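A day at the Clevent studio in Lindsay

2021-01-22

Clevent invited a small group of players and site writers to its studio in Lindsay to see Kadance, the co-op puzzle game it has been working on since leaving mobile. There were seven of us. We signed in, left our phones at the desk and were taken upstairs by Marion Rutherford, the producer.

The morning was a talk about level design. Kadance has 76 levels at the moment and the plan is to ship with 100. Each one is built around sorting and timing, and the second player can undo what the first has done. Rutherford said the early levels were too slow and have been cut down twice.

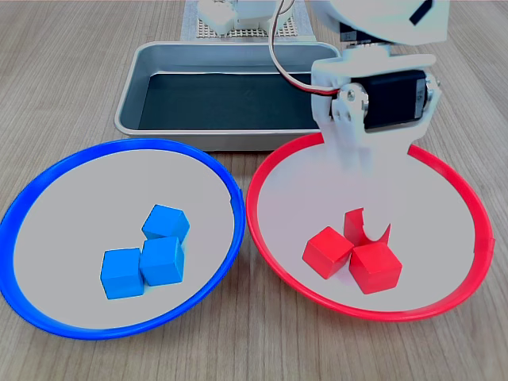
Playing the build

After lunch we got three hours with the game on PC. I was paired with a writer from a co-op site and we cleared the first world without much trouble. The second world, Urelel, is harder. The gates there open on the beat, and if one player is late both go back to the last checkpoint. We lost a lot of time on the bridge level and never saw the boss.

Frame rate was steady. The menus are unfinished and the sound dropped out once, which fixed itself after a restart. Controller support works, but the buttons can't be remapped yet.
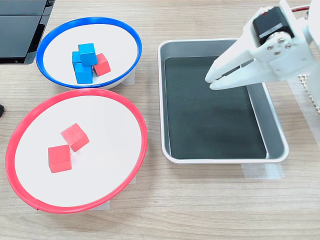
Blue and red cubes in the two rimmed bowls.

Niall MacAulay, who leads the programming side, took questions at the end. Online play will be in at launch, with no cross-play. He would not give a price. A demo covering the first world is planned, and sign-ups for the next test open on the Clevent site next week.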